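Home Pantry Cleaning Repairs Newsletter Search

How to Sort Out a Pantry Without Losing a Weekend to It

27th January

Every January I get the urge to put my dry goods in order, and every January I remember that the urge is strongest in people who own very little flour. I own a lot of flour. The method below takes one evening, and it assumes you have a normal kitchen with one deep cupboard where things go to be forgotten.

Before you start

Clear a table. Get a trash bag, a damp cloth, a marker and a roll of masking tape. Do not go shopping for containers yet. I know the set of matching ones at Wosum is marked down. It will still be marked down next week, and by then you'll know what size you need.

Step 1. Empty one shelf

One shelf, the whole shelf, onto the table. If you empty the entire cupboard you will be eating dinner next to the lentils until March.

Wipe the bare shelf while you have the chance. Look in the back corners for spilled sugar and for small brown beetles. If you find beetles, stop and check every open bag of grain you own. Anything with beetles in it goes in the outside trash, tonight, tied shut.

Step 2. Be rude about dates

Dried beans keep for years but get stubborn, and past a certain age no amount of simmering will talk them around. White flour is good for many months if it stays dry. Whole wheat flour and ground nuts turn much sooner – smell them. If it smells like old crayons, you have your answer.

Spices mostly don't go bad, they just stop showing up for work. Rub a pinch between two fingers. If you can't tell whether it's cumin, neither will the soup.

Step 3. Group by what you cook

The tidy books tell you to group by type. I group by meal, and I find things faster. My four groups are breakfast, baking, weeknight dinner, and the ambitious stuff I bought after watching a program about noodles. That last one lives on the top shelf, where I can admire it.

Step 4. Now pick the containers

Measure the shelf height first and take off two inches so your hand fits over the top. Square containers use the space better. Round ones are easier to grab and turn, and you probably have a few already from coffee, cookies or cocoa. Wash them, then let them dry overnight with the lids off. Any damp left in there goes straight into the rice.
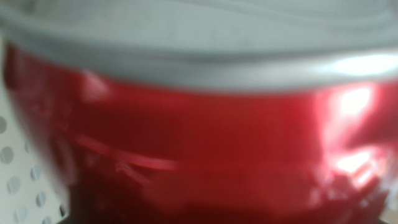 Fülöp
Pantry and Storage Editor, Cukelia

A color you can spot at the back of a dark shelf is worth more than a set that matches. Keep the bright ones for whatever you reach for half awake.

Step 5. Label the side and the lid

Write the contents on tape and stick it on the side. Then write it again on the lid, for anything kept below eye level. Add the month you filled it. You will believe you can tell powdered sugar from cornstarch by sight, and one day you will dust a cake with the wrong one. I have served that cake.

Step 6. Put it back and leave it alone

Heavy things low, daily things between hip and shoulder. Older bags go in front of newer ones. Leave a gap of three inches or so of empty shelf if you can stand it, for the groceries you haven't met yet.

Do the next shelf another night. A cupboard with nine containers in it that you use beats a wall of glass jars full of pasta shapes you don't like.

Next in this series: the drawer under the oven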